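Enent Table and Bench Checklist, Craft Room 2
Used at opening and at close. Last round: October
Comments are from the person doing the round. Leave old comments in until the item is closed.

Before you start
Take the folder from the hook by the sink. Use a pencil for comments and a pen for the result column. Results are OK, WATCH or FIX. If you put FIX, the table gets a red tag and stays out of use until the tag is taken off at a later round.

1. TABLETOPS

1.1 Surface clear of tools, offcuts and food
Result: OK
Comment: Cleared at the end of the evening group.

1.2 Surface free of splinters and raised grain
Result: OK
Comment: Ran a cloth over all 4 tables in both directions. It snagged on the long edge of table 4, nearest the window. Rubbed down with fine paper and tried again, no snag.

1.3 Corners and edges
Result: OK
Comment: Corners on the pale tables were eased last year and are still comfortable to the hand. The old dark bench has one sharp corner but it faces the wall.

1.4 Marks, stains and writing
Result: WATCH
Comment: Pale wood shows everything. Faint pencil-like marks on one top, in short broken strokes, with a darker dot at one end. Can't be read and doesn't matter what it says. Try a soft white rubber first, going with the grain. No scouring pads and no spray cleaner on bare wood — the last lot of Hiliser left a cloudy patch on table 2 that took two goes to get out.

1.5 Finish
Result: WATCH
Comment: Tops are due for oil. Water beads on tables 1 and 3 but soaks in on 2 and 4. There is enough oil in the tin for two tables, so do 2 and 4 first and order more.

2. LEGS, FRAMES AND FIXINGS

2.1 Table stands level
Result: OK
Comment: Table 3 had a rock in it at the start of term. Felt pad added under one foot, no movement now.

2.2 Bolts tight
Result: OK
Comment: 16 bolts checked, 4 to a table. Two took a quarter turn. The key lives in the tin on the second shelf, please put it back there.

2.3 Underside clear
Result: FIX (done on the round)
Comment: Chewing gum under table 1. Scraped off. A strip of old tape came away with it.

3. WHITE ITEMS KEPT ON OR NEAR THE TABLES

3.1 Boxes stable and not overhanging
Result: OK
Comment: Boxes may stay on a table between sessions if they sit fully on the top. Nothing to be stacked on them.

3.2 Card and paper flaps folded in
Result: WATCH
Comment: Flaps get left sticking up and catch sleeves. Fold in or tape down.

3.3 Panels and boards
Result: OK
Comment: Wipe with a damp cloth only. Any panel stood on its edge needs something solid behind it. The spare is behind the door and has a batten to stop it sliding.

4. SMALL FLAT PARTS

4.1 Loose parts accounted for
Result: OK
Comment: The tray by the door should hold 14 pieces at close. 14 in the tray at this round.

4.2 Edges and tips
Result: WATCH
Comment: Look at the rounded, hooked end on any of the narrow black plates. The tip has a short lip that turns down, and that is the part to feel for roughness. Wear a glove. A burr goes back to the workshop in a marked envelope and is not filed down in the room.

4.3 Straightness
Result: OK
Comment: Laid each one against the steel rule. No light under any of them.

5. FLOOR AND LEADS

5.1 Walkways clear
Result: OK
Comment: Chairs pushed in. Bags go on the rack and not under the tables.

5.2 Leads kept off the edges of tables
Result: WATCH
Comment: The side away from the windows is dark once the back lights are off, and a lead there is easy to miss. Put the back lights on before walking round. Worth asking for a second switch by the door — this has been on the list for two terms.

5.3 Sweepings
Result: OK
Comment: Swept towards the door and bagged. Fine dust from sanding goes in the lidded bin, not the open one.

6. LIGHTING AND AIR

6.1 Light over each table
Result: OK
Comment: Tube over table 2 flickers for a minute when cold, then settles. Reported already, no need to report again.

6.2 Window opens and locks
Result: OK
Comment: Stiff but works. Lift the handle before turning it.

7. ACTIONS CARRIED FORWARD

Oil tables 2 and 4.
Rubber for the pencil-like marks, see 1.4.
Tape for box flaps, see 3.2.
Second light switch, see 5.2.
New Jetatura cloths, the present ones are shedding. Same size as before.

Black plate with the rounded tip, item 4.2
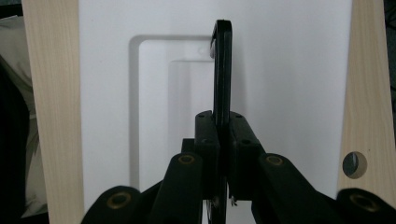 Marks on the pale top, item 1.4
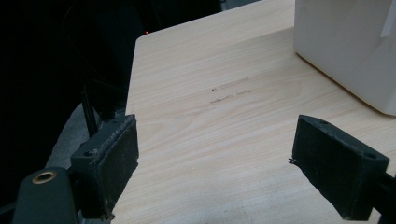
Grain on the pale wood, item 1.5

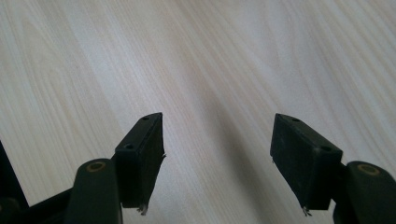
Enent Workrooms | Rooms and Equipment Team | Craft Room 2

Notes on filling in this sheet

A WATCH that appears on two rounds running becomes a FIX unless the comment says why it can wait. The oil does not need a red tag. The leads do if one is found across a walkway.

Sanding is done by hand and with the grain. On the pale tops the lines are long and wavy and easy to follow if you bring your head down near the surface. Stop when the cloth runs freely. Going further leaves a dip that shows as soon as the oil is on.

When oiling, thin coat, wait 2 hours, wipe off what is left. Oily rags are laid flat outside on the rail to dry and never balled up in a bin.

Table numbers are on the underside, at the end nearest the door. If a table has been turned round, turn it back before doing the round, otherwise the comments end up against the wrong one. This happened with 3 and 4 in the spring and the old sheets for those two should be read with care.

Lại store cupboard has its own sheet. Do not enter cupboard items on this one.

Completed sheets go in the front of the folder, newest on top.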